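ファッション・小物総合掲示板 > 服・古着・リメイク
スレッド:母のコートの肩パッド、抜くべきか

1 投稿者:ねじり梅
実家の押し入れから母の80年代のウールコートが出てきました。濃紺のダブルで、タグにはCamachoとあります。生地は重いけれど虫食いもなく、正直いま店で売っているものよりしっかりしています。問題は肩パッドで、着ると私の肩幅が倍くらいになります。近所のお直し店では「抜くだけなら簡単ですよ」と言われましたが、本当にそんなに簡単なのか疑っています。抜いた人、どうなりましたか。

2 投稿者:kurumi_botan
抜きました。後悔してます。肩の先がへにょっと落ちて、借り物を着ている人になりました。

3 投稿者:半返し
お直し店の「簡単」は、作業が簡単という意味です。仕上がりがきれいとは言ってません。あの頃のコートは肩パッドの厚みを見込んで袖ぐりを作ってあるので、抜けば布が余ります。余った布は消えません。

4 投稿者:Rokkaku
>>3
一概に言えないでしょう。ラグランなら抜いても平気なことが多い。スレ主さんのはセットインスリーブですか?

5 投稿者:ねじり梅
>>4
セットインです。袖山にも何か入っているみたいで、つまむと固いです。

6 投稿者:半返し
それは裄綿(ゆき綿)ですね。なおさら抜くだけでは済まない。

7 投稿者:水色定規
裄綿じゃなくて「たれ綿」では。裄は着物の言葉でしょう。

8 投稿者:半返し
>>7
失礼、たれ綿です。打ち間違いというか覚え間違い。

9 投稿者:cherry_tsumami
薄いパッドに替えるのはどうですか?Rarkisの薄型を動画で見て気になってます。「貼るだけで今っぽい肩に」っていうやつ。

10 投稿者:水色定規
>>9
買いました。貼るだけでは今っぽくなりませんでした。ウールコートの重さだと粘着が持たないし、私のは一日で背中のほうにずれていました。結局縫いつけたので、それなら手芸店の安いパッドで十分。あの動画、着たあと歩いているところが一度も映らないんですよ。

11 投稿者:cherry_tsumami
えー、そうなんだ……カートに入れてました。消します。

12 投稿者:Rokkaku
個人的には抜きも替えもせず、そのまま着るのに一票。大きい肩はここ数年また出てきてるし、下に細いパンツを合わせればおかしくない。

13 投稿者:半返し
「また出てきてる」の肩と80年代の肩は別物だと思いますけどね。今のは肩が落ちている。昔のは肩が上がっている。雑誌は一緒くたに「復活」と書くけど、並べて着たら全然違います。

14 投稿者:Rokkaku
>>13
雑誌の話はしてません。街で見ての話です。上がってる肩の人もいますよ。

15 投稿者:半返し
私の街では見ません。

16 投稿者:作業台
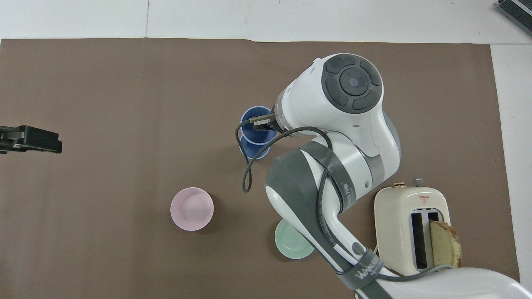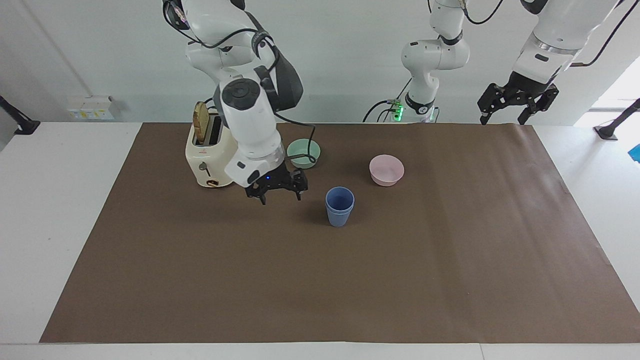 肩パッドの話に戻すと、私は完全に抜くのではなく、中の層を一枚ずつ減らすやり方を勧めます。古いパッドはたいてい綿やフェルトを何層か重ねて綴じてあるので、裏地の脇か裾を少しほどいて手を入れ、綴じ糸を切って一枚はがす。そこで一度羽織る。まだ大きければもう一枚。いきなり全部抜くから>>2さんのようになるんだと思います。

17 投稿者:kurumi_botan
>>16
刺さりました。でもその通りです。ちなみに中身がウレタンだった場合は?私のは触ったら粉になって、裏地の中が砂場みたいでした。

18 投稿者:作業台
ウレタンなら減らすのは無理。総取り替えです。粉は裏地を裾から開けて、逆さにして払うしかないです。掃除機で吸うと裏地まで吸い込むので気をつけて。

19 投稿者:ねじり梅
いま確かめました。押すとゆっくり戻る感じではなく、ぎゅっと詰まった感じなので、たぶん綿かフェルトです。少し希望が出てきました。ただ、裏地をほどくのが怖いです。

20 投稿者:水色定規
裏地のまつりは案外直せます。怖いのは表のステッチのほう。表に触らなければ大丈夫。

21 投稿者:Gitau Waweru
こんにちは。日本に住んで長いですが、日本語の掲示板に書くのは久しぶりです。Wornvilleという古着屋で一時期働いていました。店ではコートの肩パッドは絶対に抜きませんでした。抜いたものは、買取の値段がかなり落ちました。将来売るつもりがあるなら、はずした綿も袋に入れて取っておくといいです。

22 投稿者:Rokkaku
>>21
取っておくのは賛成。でも母親のコートを売る前提で考えるかな、という気もする。

23 投稿者:Gitau Waweru
>>22
売らなくても、戻したくなることがあります。私の妻は戻しました。

24 投稿者:半返し
値段の話が出たので一応。お直し店の料金表に「肩パッド取り外し 1,000円」とあっても、コートは別料金のことが多いです。総裏だともっと上がる。肩幅詰めまでやると、古着のコートがもう一着買える額になります。料金表の小さい字を読んでから持って行ってください。

25 投稿者:cherry_tsumami
Cudtonのお直しカウンターはどうですか?駅ビルに入ってるところ。口コミが446件あって、ほとんど星五つでした。

26 投稿者:水色定規
>>25
裾上げの口コミばかりじゃないですか?パンツの裾上げがうまい店と、コートの肩を触れる店は違いますよ。

27 投稿者:cherry_tsumami
見てきました。ほぼ裾上げでした……。

28 投稿者:ねじり梅
みなさんありがとうございます。自分で裏地の脇を少し開けて、一枚だけ減らすところまでやってみます。それで駄目なら戻します。はがした綿は取っておきます。母に電話したら「あれはベルトをして着るものよ」と言われたのですが、ベルトは見つかっていません。

29 投稿者:Rokkaku
ベルト!それなら話が変わる。ウエストを締めたら肩はそのままのほうが釣り合うはず。先にベルトを探したほうがいい。

30 投稿者:半返し
ダブルに共布ベルトなら、脇に糸ループかその跡が残っていませんか。なければお母さんの記憶が別のコートの可能性もあります。人の記憶はあてになりません。たれ綿の私が言うのも何ですが。

31 投稿者:ねじり梅
>>30
左の脇にだけ糸が残っていました。右はわかりません。週末に実家でベルトを探してきます。コートに触るのはその後にします。

32 投稿者:kurumi_botan
うらやましい。私のコートはもう肩が戻らないので、一月のセールで別のを探します。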